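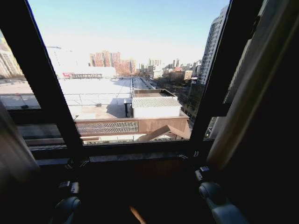 COURSE NOTES / BUILDING PHYSICS

Home Syllabus Notes Labs Contact
Search these notes Go

Unit 4. Daylight and Solar Gain

4.1 Terms

Illuminance (E) is the light falling on a surface, in lux. Luminance (L) is the light leaving a surface toward the eye, in candelas per square meter. Glare depends on luminance and on contrast, so a room can meet its illuminance target and still be uncomfortable.

The daylight factor is the ratio of indoor to outdoor illuminance under an overcast sky, times 100. It takes no account of direct sun. Use it to compare room layouts; do not use it to size shading.

4.2 Solar gain through glass

Q = A × g × I

A is glazed area, g is the total solar transmittance of the glazing, and I is irradiance on the plane of the glass. For A = 4 square meters, g = 0.5 and I = 300 watts per square meter, Q = 600 watts. Frame area is left out. Light reflected from nearby roofs and pavement must be added to I; students often leave it out of the lab report.
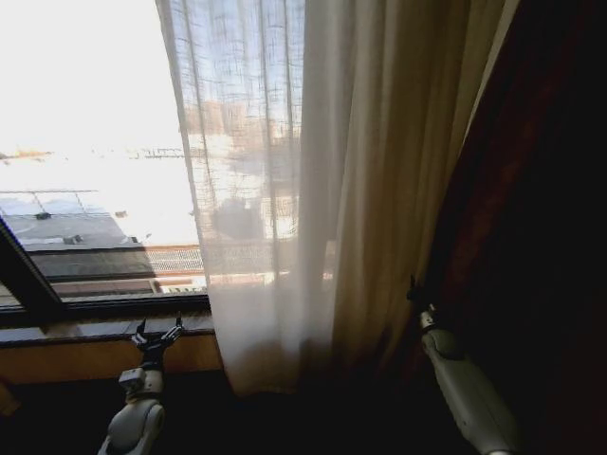
Zohreh Taheri asked in the May session whether g should be lowered for dirty glass. It should, but only if the dirt has been measured. Otherwise state the clean value and list dirt as a source of error.

4.3 Interior shading

A shade inside the glass stops light better than it stops heat. Solar energy has already entered the room by the time it reaches the cloth. Part is reflected back out, part is absorbed and given off to room air, and part passes through. Openness factor is the fraction of a fabric that is open area. A low openness factor cuts direct sun and also cuts the view out.
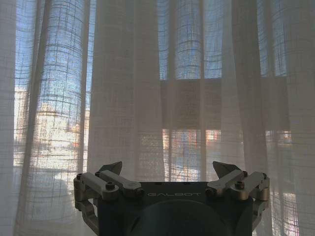
4.4 Exterior shading

Exterior louvers reject absorbed heat to outside air. Fixed louvers are sized from the solar altitude at the design hour. On east and west walls the sun is low, and horizontal louvers do little.

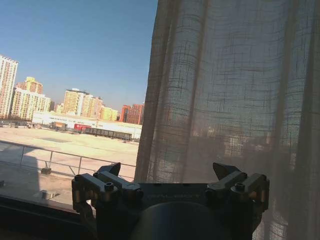
Vertical fins work better there, provided the spacing is no greater than the depth. Check both the morning and the afternoon case before fixing the angle. Problem 13 covers a west wall with fins set square to the glass.

Reading: Takeda, Shading Tables, p. 123.

Contact: Sadao Takeda, Skornell Building Physics | Copyright Skornell | Back to top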